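Robots and Everyday Work, week 6 handout
Can a machine do the chores yet?
Kerttu Lahtinen

Right, a few notes to go with the lecture, mostly for those of you who had the clash with the statistics test. Bring them to the seminar, scribbled on if possible.

I started with my own kitchen, as I tend to. I asked you to write down every job you'd done at home since waking up, and then to cross out the ones a machine already does. Nearly everybody crossed out the washing-up and the laundry. Then I asked who had loaded the dishwasher and who had folded the clothes, and a good many of the crossings-out got uncrossed (sorry!). The machine washes. Picking things up and putting them down is still yours.

That split runs through the whole course. Factories had robots doing real work decades ago, but look at how the work was laid out for them: the same part, the same way up, in the same spot. I spent a summer at Steltoretti, where one arm moved up to 2000 jar lids in a shift and was beaten by a single lid lying upside down. Somebody had to walk over and flip it.

So, bin picking. It means taking one thing at a time out of a box of things nobody has lined up, and it's the nearest the shop floor gets to tidying a cupboard. There are three questions at every go: what's in there, where can I get hold of it, and will I hit the side on the way down?

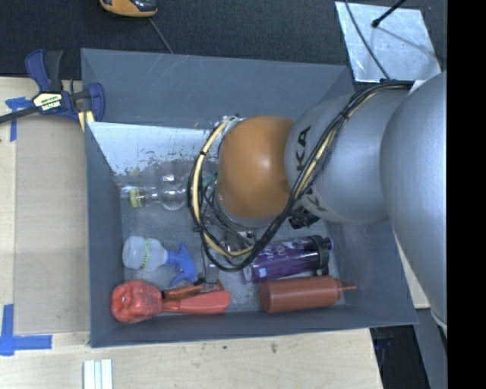
Grip is where I'd like you to spend your reading time this week. People assume the seeing is the hard bit, and it is hard, but a lot of failures come in the last couple of centimetres. Take the clear bottle on its side in the grey bin: you can see straight through it, it throws back bright highlights, and a depth camera may well report a hole or plain floor. The little spray bottle with the blue trigger head is a different headache, as there's a narrow body at one end and an awkward sticking-out shape at the other. Where would you hold it? Draw your answer, please, with arrows for the fingers.

For the seminar, read the Skititz chapter (skip the maths on page 54 if it puts you off) and pick one chore you dislike. Write 200 words on which part of it a machine could do today and which part it couldn't. Ironing is taken, I'm doing ironing.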